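Striped Terry Towel, Rabbit Design
Item 1347

Home > Household Textiles > Terry > Hand Towels

Supplied by Halliday Institutional Linens
Range: Beltton

Product overview

The Rabbit towel is a rectangular terry towel with broad vertical stripes and a white border. It belongs to the Beltton range of household textiles, which Halliday supplies to guest houses, nurseries, sports clubs and private customers. The design is intended for settings in which towels are shared on one rail or stored in one cupboard and must be recognized easily by the person using them.

The stripes are pale blue, dark navy, bright orange and reddish-pink. Block lettering with the word RABBIT repeats along them, and a small cartoon rabbit face in navy and white is printed near one end. A small orange tag is sewn on near a corner. Customers ordering for more than one building are advised that all towels under this item number carry the same colors. For a plain towel of the same size, please order item 1271.

Construction

The towel is woven in cotton with terry loops. The short ends are hemmed and double stitched. Loops may catch on jewelry, zippers or rough basket edges. A pulled loop should be trimmed level with sharp scissors and should not be drawn out by hand, as this may open the row beside it.
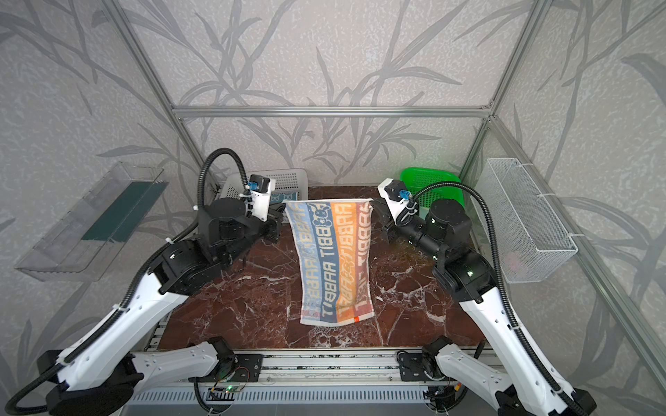

Part of the lettering reads upside down or in mirror image. This is a feature of the design and does not indicate a fault in printing, and towels will not be accepted for return on this ground. The position of the rabbit face may vary slightly from one production lot to the next. Customers who require a close match across a large order should request a single lot at the time of ordering.

Washing and drying

Wash before first use. New terry sheds lint during the first washes, and the dark navy and reddish-pink areas may release a small amount of color. The towel should therefore be washed with similar colors until the rinse water runs clear. Use warm water and a mild detergent. Chlorine bleach must not be used. Fabric softener is permitted but reduces the ability of the cotton to take up water, and its regular use is not recommended.

Tumble dry on a medium setting, or hang by the short end in an airy place. Shake the towel once before hanging to raise the loops. Ironing is not necessary. Towels must be fully dry before they are placed in a closed cupboard.

Folding and storage

For shelf storage, Halliday recommends the following method.

Hold the towel by the two corners of one short end and let it hang until the sides are straight.
Lay it face down on a smooth, clean surface and flatten the lower edge, which may curl after drying.
Fold one long side over the other.
Fold the resulting strip in half, and in half again.
Place on the shelf with the folded edge to the front.

Open baskets are suitable for towels in daily use. Stacks of more than 11 towels tend to lean and should be divided.

Packing and ordering

Sold in packs of 6. Packs are banded in paper and shipped in a plain carton. Single towels may be purchased from the counter at the Wustow showroom but are not available by mail.

Orders for institutional accounts should state the item number, the number of packs and the delivery address. Orders received by 14th October will be delivered before the winter closing of the warehouse in December. Orders received after that date will be filled as stock permits.

Returns

Unwashed towels in their original paper band may be returned for exchange or credit. Towels with weaving or stitching faults may be returned after washing, provided that the fault is marked with a pin or thread and the item number is given on the return slip.

Related items

Item 1271, Plain Terry Towel, Beltton range
Hollalard Bath Mat, white
Hollalard Wash Mitt, packs of 6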